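Leaning coat stand – fix the base or replace it?
Posted in Furniture and repairs

millrace_tom
Floor-standing coat stand, single wooden pole, base held by one bolt up through the centre. Leans by 15 mm at the top with a winter coat on one side. Floor is level, checked both ways. Tightening the bolt helps for a day or 2, then the lean comes back. Is there a proper fix or do I write it off?

Unai Cordero
Bolt works into end grain, which holds thread badly. Drill out the hole, glue in a hardwood plug, leave it overnight, then fit a threaded insert and a machine bolt with a wide washer. Check the shoulder of the pole sits flat on the base before you glue anything. If it rocks there, no bolt will cure it.

Mine is a wooden one as well, with a bag on it most of the year. Did the plug and insert on it in October and have not touched the bolt again.

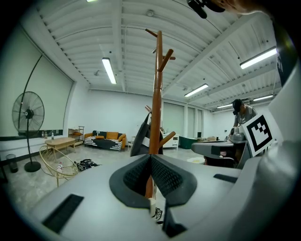 fennimore
Disagree with the insert. It still relies on the glue line in the plug, and the side load goes straight into it. I would go for a longer coach bolt with a cross dowel through the pole, 40 mm above the base. Steel against steel, no thread in the wood at all.

Unai Cordero
Stronger, agreed, but the cross hole has to meet the bolt hole square. By hand, in a round pole, that is easy to get wrong. Fine if you have a pillar drill.

millrace_tom
No pillar drill. Shoulder does rock slightly, now I look.

fennimore
Then sand the shoulder flat first. Sheet of 120 grit on a flat board, pole upright, a few turns at a time.

oddlots
Has anyone tried the Fellov weighted base? The Irkmont one I bought was too light and the stand still tipped with two coats on the same side.

Unai Cordero
Not tried it. Weight stops tipping – it does nothing for a loose joint.

millrace_tom
Going with the plug and insert after sanding. Will post the lean at the top once the glue has set.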